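Speaker notes: Collecting at Illstead, the first 200 tea tins

Opening

Good evening, and thank you to the Illstead Hall trustees for the use of the room. My subject is the tea tin collection begun by Annag Buchanan and now kept on the upper landing. I shall speak for 16 minutes and take questions afterwards.

How the collection started

Miss Buchanan bought a single tin at the Kivham spring sale in May and put it on a shelf that had been bare since the bookcase was moved. She set herself one rule, that no tin would be displayed until the tea in it had been drunk. The rule still holds. (Pause. Mention the smoked tea, which took most of a winter.)

Method

Each tin is wiped with a dry cloth, given a number in pencil on a paper slip, and entered in the ledger with the place and price of purchase. Lids are stored on the tins, never beneath them. Duplicates are offered to other members before they are sold.

Tins are arranged by height along the wall. Arrangement by maker was tried for two months and given up, as the tall tins hid the small ones.
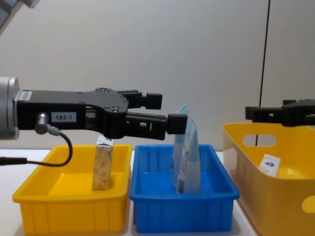 Gearóid Mulligan has written to say that height is the wrong order altogether, and that a visitor wants to see the oldest tin first and the newest last. His letter asks that the matter be put to members before the landing is repainted. I have agreed to do so this evening. (Show of hands after questions. Iona Geddes to record the result.)

Condition and care

Rust remains the chief concern. The landing window should stay closed in damp weather, and tins showing spots are to be moved to the inner shelf. Members are asked not to use metal polish, which lifted the lettering from two of the early tins.

Gifts and loans

Malachy Buckley has offered the loan of his coffee tins. The offer is welcome, but they would need a separate ledger and a shelf of their own. Members with views should speak to me before leaving.

Questions

Take the front rows first. Tea is served downstairs at the close.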